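Contrôle du local propreté, Rullier, février

Bon, j'ai repris ma petite liste, et cette fois j'ai mis mes remarques en face !

Siphon de sol : OK, il avale bien.
Plinthes : à rejointoyer derrière la porte (je le redis à chaque passage).
Poubelle, couvercle : à essuyer au chiffon, coins compris.
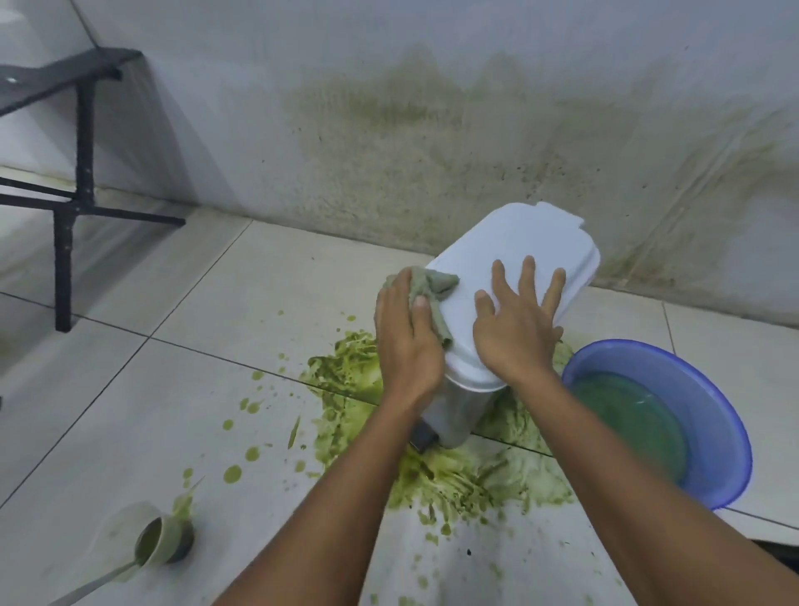 À quelle fréquence faut-il tester l'éclairage de secours ?
Une fois par mois, et on le note au registre.

Extincteur : plombé, accessible, rien à dire.
Produits : bidons Plokavance étiquetés, jusqu'à 9 sur l'étagère du bas, pas plus. 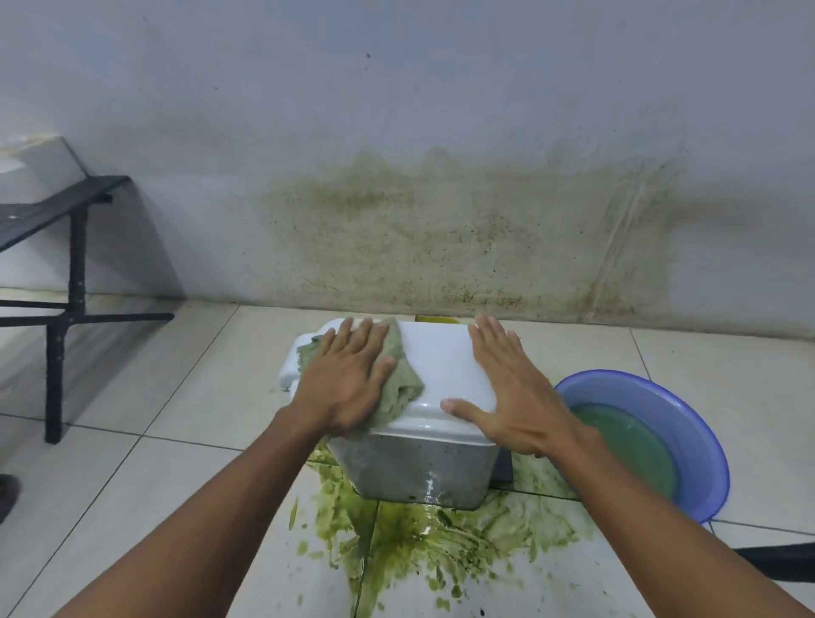
Wickramasinghe

Ventilation : elle ronfle un peu, à surveiller.
Clé 536 : toujours pas revenue au tableau, grrr.
Gants : il reste 2 boîtes, j'en recommande chez Alteldale.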